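Flulari Wall Tile Adhesive, Ready Mixed

Product code: FL-42
Tub sizes: 5 kg, 10 kg, 20 kg
Colour: white
Sold by: Holloway Trade Counter

Description
Flulari is a ready mixed paste adhesive for fixing ceramic wall tiles indoors. It is supplied at working consistency and needs no water. It has good grab and low slip, so most wall tiles can be fixed from the top down where the layout calls for it. It is suited to kitchens, cloakrooms and utility rooms.

Do not use Flulari on floors, in steam rooms, in swimming pools or behind stoves. For porcelain and natural stone, use Fumow powder adhesive.

Suitable surfaces
Plaster (fully dry, at least four weeks old)
Plasterboard, unskimmed or skimmed
Sand and cement render
Existing glazed tiles, cleaned and primed
Painted walls, provided the paint is sound and has been scored

Preparation
Remove dust, grease, loose paint and old wallpaper paste. Kitchen walls should be washed with sugar soap and rinsed, even where they look clean. Fill hollows deeper than 3 mm the day before tiling. Prime bare plaster with one coat of Flulari Primer - PVA must not be used. 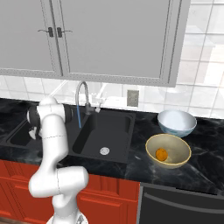

Application
Spread the adhesive with the notched trowel supplied, covering no more than one square metre at a time. Press each tile home with a slight twist and check the level every second row. Tiles may be moved for up to 20 minutes after fixing. Wipe surplus adhesive off the tile face with a damp sponge before it dries.

Leave for at least 24 hours before grouting. On existing tiles or primed paint, leave for 72 hours, as there is little suction in the wall and the paste dries slowly.

Technical data
Working temperature: 5 to 25 degrees C
Maximum bed thickness: 3 mm
Maximum tile weight including adhesive: 22 kg per square metre
Maximum relative humidity during drying: 85%
Storage life: 12 months, unopened, protected from frost

Trade packs
A full pallet holds 42 of the 20 kg tubs. Pallets go out from the Gukcombe depot and need a forklift or tail lift at the delivery address. Part pallets can be collected by arrangement.

Technical questions: Hala Masri, Gukcombe depot
Trade accounts: Detlef Janssen, Holloway Trade Counter

Data sheet revised Monday, March 11, 2024. Replaces the August issue.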